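Tulleo Community Help > Toys and Play > Shape sorters

Wooden play board: leave it bare or put a finish on it?

Posted by stustdale_mom

Hi all! I picked up a maple board for my son's shape blocks (he's 14 months and they slid off everything else we tried). It's several planks glued together, no finish on it as far as I can tell, and I love the grain. But it lives in our kitchen and he drools on everything – so do I oil it or leave it alone? I paid 16 bucks and don't want to wreck it.

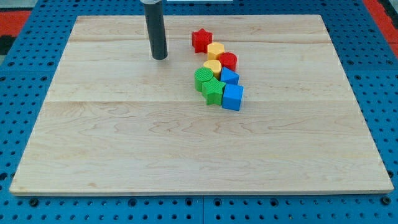
Can I wash plastic shape blocks in the same sink of soapy water as a wooden board? Wash the plastic ones in the sink and wipe the board separately with a damp cloth, because soaking can open up glue seams.

I should add that I've got half a bottle of food-grade mineral oil left over from a cutting board, if that's any use.

Posted by Jetix

Use the mineral oil! Sand lightly with 600 grit first, wipe off the dust, then rub on a thin coat and let it sit overnight. Wipe off whatever's left in the morning. I do ours every couple of months and it still looks great – the knots come up really dark and pretty. Do both sides and the edges too or it might cup on you. Ours did, and I had to flip it over and wait a few weeks for it to settle down.

Posted by baptiste_st

we never put anything on ours and its fine. kid chews the blocks anyway not the board

Posted by tulleo_regular

Agree with Jetix on the oil, but go easy. Too much and the blocks get greasy, and then so does the couch. Skip olive oil, it goes rancid and smells awful.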